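In February the Nornach project entered its second phase of data collection. The target is 2,000 recorded examples of household reaching and grasping, gathered in sessions of 15 minutes – short enough that operators remain attentive.

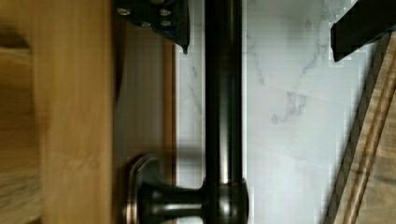
Ya-wen Hsieh and I have revised the guidelines for difficult surfaces. Operators are now asked to vary the angle of approach between examples and to retain imperfect attempts. A dark, glossy bar in front of pale, veined tile deserves particular patience, as the highlight along the metal may mislead the model. Labeling continues at Starkau.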